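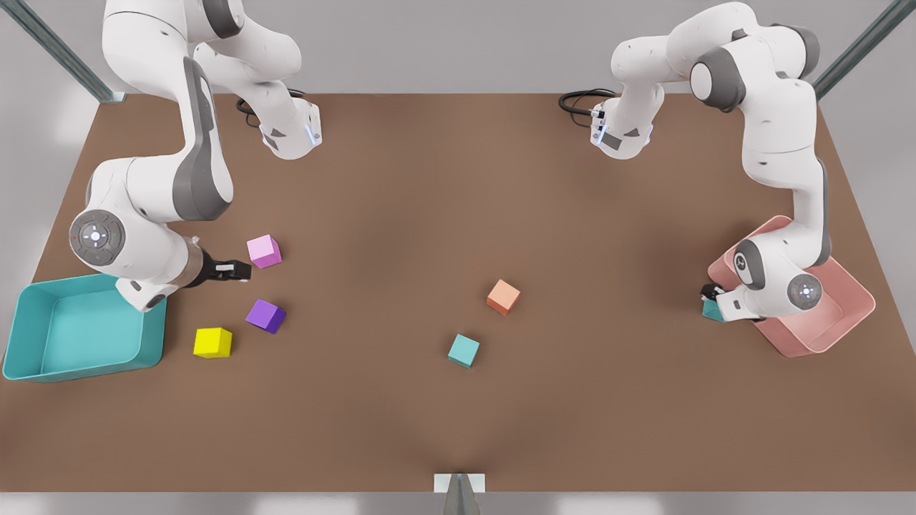 # Participants and demo hosts wanted for the spring open day

The Uscombe automation lab opens its doors to the public in April, and we need two kinds of people to make it work: visitors willing to try the two-arm sorting station under light supervision, and four paid hosts to run the sessions.

## The demonstration

The station is a pair of arms mounted over one table, with colored cubes and two bins. Participants start in the simulator, at a desk with a screen and a pair of hand controllers. Once you are comfortable there, you move to the real station and repeat the same task. The task is plain: pick up cubes and put them in the bins. Steering two arms at once takes some getting used to, and how people learn it is what we want to look at.

Sessions run from 10 a.m. to 4 p.m. Each slot is 40 minutes, including a short questionnaire at the end. We have 117 slots over the open period. Last year's open day drew 1,573 visitors and the line for the arms went out the door, so this time the station is by booking only. The rest of the building is walk-in.

## Taking part

You can sign up if you:

- are 16 or older (under 18 needs a signed form from a parent or guardian)
- can sit or stand at a desk for the length of the slot
- have not worked as a robot operator in the past two years

No technical background is needed. Left-handed people are very welcome -- we had only 11 in the last round and would like more. If you use a wheelchair, tell us when you book and we will set the desk height before you arrive.

We record the controller movements and the time taken for each try. We do not record your face or voice. You can stop at any point and ask for your data to be deleted, and you still get the thank-you voucher for the Skenside cafe.

## Host positions

Hosts greet participants, explain the controls, reset the table between tries, and stand within reach of the stop button while the real arms are running. You will also answer questions from people watching behind the barrier. Many of them will be children, and many will ask the same thing.

We are looking for people who can:

- work all open days, plus one training day in March
- explain a task clearly to someone who has never done it
- stay on their feet for around three hours at a time
- follow the safety checklist every time, including when there is a line

Experience with the Kirnex control software helps, but we teach it on the training day. Pay is hourly at the standard lab assistant rate, lunch included. Students and retirees have both done this job well.

## How to apply

To book a slot, fill in the participant form at the front desk in the Holovko building or ask for it by email. For the host positions, send a short note about yourself and one reference to Aigars Lapiņa, open day coordinator. A full resume is fine but not required. Host applications close at the end of February. Participant booking stays open until the slots are gone.

Parking is behind Holovko, entrance on the north side. The main door sticks -- push hard.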